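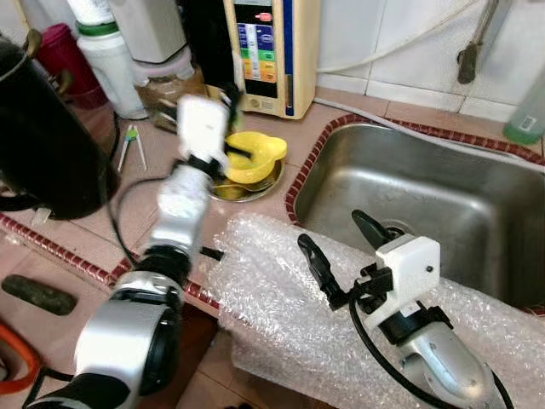

文・取材 編集部 技術取材担当
2024/08/26

食器を持ち上げて、傾けて、置く。人なら考えもしない動作を、二本の腕に教えるために台所へ通っている人たちがいる。Pavardのデータ収集チームだ。家庭の台所仕事を題材にした学習用データづくり「Caklow」を2月に始め、集めた動作の記録は2,000件になった。現場をまとめるリーダーに話を聞いた。

最初に尋ねたのは、なぜ本物の台所なのか、ということだった。

「実験室の机の上は、やっぱりきれいすぎるんです。最初はうちも白い台に皿を一枚だけ置いて、そこで練習していました。それでモデルはかなり上手になる。ところが台所に持ってくると、とたんに迷うんですよ。タイルの目地はあるし、ケトルも瓶も並んでいるし、流しは光る。でも、それが普通の家ですよね。だったら最初から普通の家の景色の中で集めよう、と。あの切り替えは本当に大きかったです」

収集は遠隔操作で行う。操作者が手元の装置を動かすと、腕がそれに合わせて動き、関節の角度と映像が同時に残る。一回分の動作が一件の記録になり、あとで学習に使われる。Caklowで操作を担当するのは3人。意外なことに、三人の動かし方はまったく似ていないという。

「一人はとにかく速い。一人は器に触れる前に必ず一拍置く。もう一人は、左右の腕をほとんど同時に動かす癖があります。以前は揃えようとして、手順書に細かく書いていたんです。でも、揃えたデータで学習させたモデルは、ちょっと条件が変わると弱かった。いまは癖をそのまま残しています。ただ、途中で迷って止まった回には印を付けておきます。迷いまで真似されると困るので（笑）」

今の題材は、食器の扱いだ。黄色いプラスチックの器と、丸いステンレスの器。この組み合わせが実に面白いのだと、リーダーは身を乗り出す。

「黄色いほうは縁が花びらみたいに波打っているでしょう。指をかける場所によって、持ったときの傾きが全然違うんです。谷に入ればすっと安定するし、山に当たると逃げる。人間は無意識に谷を探しているんですよね。操作していて初めて気づきました。記録を並べて見ると、どの操作者もだんだん谷を狙うようになっていくんです。誰も指示していないのに。あれを見つけた日は、みんなで画面の前で大騒ぎでした」
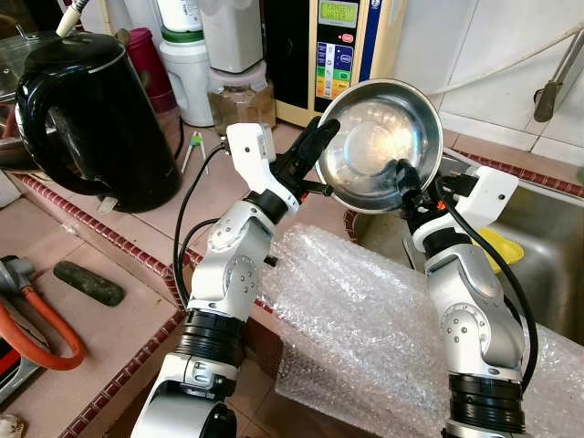 「ステンレスのほうは、縁が薄くて丸めてあるので、つかむこと自体はそこまで難しくありません。大変なのは二本の腕で一緒に持つときです。片方がほんの少し先に動くと、もう片方の指に無理な力がかかる。操作者は映像を見ながら、両手で会話するように合わせていきます。しかも内側が鏡みたいに光るので、腕を傾けるたびに見え方がころころ変わるんです。カメラにとっては嫌な相手ですけど、学習にはものすごくいい題材ですよ」

両腕で持つ動作だけで390件を集めた。そのうち最初の数十件は、あとから見返してほとんど使わないことに決めたそうだ。もったいなくはないのだろうか。

「もったいないです、正直（笑）。でも、悪い見本を混ぜると、あとで原因を探すのに何倍も時間がかかるんですよ。落としそうになって持ち直した回は残します。立て直し方が入っているからです。外したのは、操作者がまだ装置に慣れていなくて、腕がふらふらしているだけの回。この区別を付ける作業が、地味ですけど私はいちばん好きかもしれません」

記録の確認には、Akandeという自社製のツールを使う。映像と関節の動きを並べて再生し、どこで触れ、どこで持ち上げ、どこで離したかに区切りを入れていく。一日の収集が終わると、その日のうちに全員で区切りを付けるのがチームの決まりだ。

「翌日に回すと、なんであそこで手首をひねったのか、本人も忘れてしまうんです。当日なら『瓶に当たりそうだったから』とすぐ答えが出る。そのひと言をメモに残しておくと、あとで同じような動きを見つけたときにすごく助かります」

台所に並ぶ物の位置も、少しずつ変える。配置の型は14通り。トングを置く場所を変えたり、器を流しに近づけたり、腕の通り道に瓶を寄せたりする。

「型を増やせばいいというものでもなくて、ここはまだ手探りです。今は、型の中で物を少しだけずらす、というやり方のほうが手応えがあります。指一本分ずれただけで、操作者の肘の逃がし方が変わる。そういう小さな違いがたくさん入っているデータを見ると、うれしくなりますね。ああ、これは学べるぞ、と」

次の目標は、共同研究先のZusholmと進める「すすぎ」の動作だという。器を持ったまま蛇口の下へ運び、向きを変えて水を切る。水が加わると、器の重さも見え方も刻々と変わっていく。

「水は怖いですよ。でも、やりたくて仕方がないんです。操作者の一人なんて、家で皿を洗いながら自分の手首ばかり見ているらしくて。私も人のことは言えません。昨日も茶碗を三回持ち直して、どの指が先に動いたか確かめていました」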